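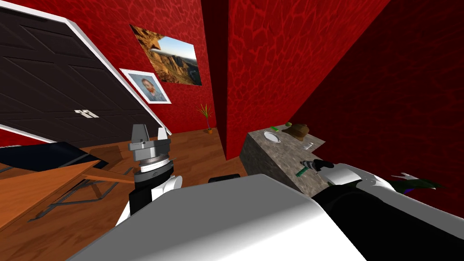 Student Work > Visual Storytelling > Term Reports > Costume and Color in a Serialized Comic

Costume and Color in a Serialized Comic: A Reading of Night Ferry

For this project I read the first 100 pages of Night Ferry, a black-and-white crime comic that Arkent later reissued in color. I wanted to know how much of what we understand about the main character, Inspector Dotetti, comes from his clothes, and whether the color edition changes that.

I picked this comic because Dotetti wears almost the same thing in every chapter: a long raincoat, a striped scarf and flat shoes. The writer and artist both sign as Hekach. In the notes printed in the back of chapter 7, Hekach says the coat was chosen so that the inspector could be drawn small in a crowd and still be found.
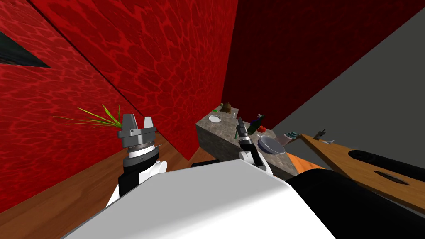
Report by Senthil Pai
Visual Storytelling, second-year project

Method

I made a log with one row for each panel in which Dotetti appears. Each row records whether the coat is open, closed or missing, whether the scarf is visible, and who else is in the panel. I left out covers and the recap strips. That gave me 200 panels. I then went through the same pages in the color edition and wrote down the coat color and the background color.

My first version of the log had a column for mood. I dropped it after two chapters, as I kept changing my mind about the same panels.

The coat

In the original, the coat is solid black with a thin white line for the collar. Hekach closes it when Dotetti is questioning someone and opens it when he is alone or walking. The pattern holds in every chapter except the fourth, where he questions the ferry owner, Chettiar, with the coat over his arm. It is also the only interview in which he is lied to and doesn't notice. I think the missing coat is meant to tell the reader this before the plot does, although the notes don't mention it.

The scarf is used less carefully. It disappears between panels on the same page three times, and I could not find a reason in the story. These are probably mistakes.

The color edition

Arkent made the coat tan. On the dock pages this works well, and he stands out from the blue water and gray sheds. Indoors it is a problem. The police station is colored in yellow and brown, and in the wide panels Dotetti fades into the wall. The original solved this with plain black shapes.

Chettiar gains the most. In black and white his suit looks like any other suit. In color it is dark green, and the same green turns up on the ferry railings and later on the envelope in the safe. A reader of the color edition can connect him to the money a full chapter earlier.
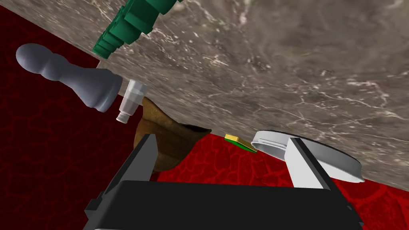 Fig. 3

Limits

I only looked at one character in detail, and I had no second reader to check my log. The color edition is also printed smaller, so some collar and button details may be there that I could not make out. The full script is 3000 lines long and I used it only to confirm who was present in crowd panels.

If I continue this in September, I would log the ferry crew in the same way. Their uniforms change after chapter five and the story never mentions it.

Related reports
Lettering and Volume in Newspaper Strips
Why Sidekicks Wear Yellow
Page Turns in Horror Comics
Drawing Rain With Three Pens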